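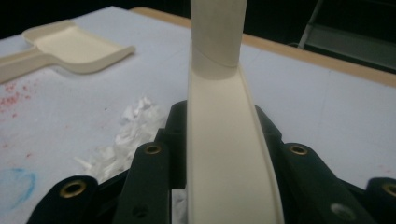
Abschnitt 4: Greifbeispiele mit dem Handgreifer aufnehmen

Bevor ihr die ersten Durchgänge startet, ein Wort zur Haltung, denn daran hängt später fast alles. Ich nehme lange, starre Teile am liebsten hochkant, so wie die cremefarbene Kunststoffschaufel zwischen den schwarzen Fingern: Stiel nach oben, Mulde zur Kamera. So sieht das Modell die Seitenwände der Mulde und lernt, wo das Teil breiter wird. Die zweite Schaufel bleibt bei mir flach auf der weißen Fläche liegen, damit auch ein nicht gegriffenes Stück im Bild ist (Dörte Grube legt immer noch ein drittes dazu, geht auch).

Was ihr braucht: den Plaritz-Handgreifer, einen geladenen Akku und einen Satz Objekte aus der Kiste Rudach.

1. Greifer einschalten und die Finger einmal ganz öffnen und schließen. Erst wenn der Ton zweimal kommt, ist die Nullstellung gespeichert.

2. In der Aufnahmesoftware ein neues Projekt anlegen. Ich nehme als Namen immer Objekt und Monat, also zum Beispiel »schaufel_juni«.

3. Aufnahme starten, kurz stillhalten, dann ganz normal zugreifen. Bitte nicht extra langsam! Das Modell übernimmt euer Tempo, und meine ersten Durchgänge sahen aus wie unter Wasser.

4. Objekt anheben, drehen, ablegen, Finger öffnen. Danach die Aufnahme stoppen.

5. Startposition ändern und wieder von vorn. Mal liegt der Stiel links, mal rechts, mal schräg.

Hinweis: Für ein neues Objekt rechne ich mit rund 2000 Durchgängen. Klingt viel, verteilt sich aber ganz gut, wenn man sich zu zweit abwechselt. Fehlgriffe nicht löschen, sondern mit der Taste F markieren, die wertet Witold Szczepańska getrennt aus.

Achtung: Die Finger schließen auch ohne Objekt mit voller Kraft. Also nie mit der anderen Hand nachhelfen, solange die Aufnahme läuft.

Falls die Software Fehler 3521 meldet, ist der Speicher voll. Dann erst die Daten auf den Bavska-Server schieben und danach den Greifer neu starten, in der umgekehrten Reihenfolge ist der letzte Durchgang weg. Wie das Hochladen geht, steht in Abschnitt 5.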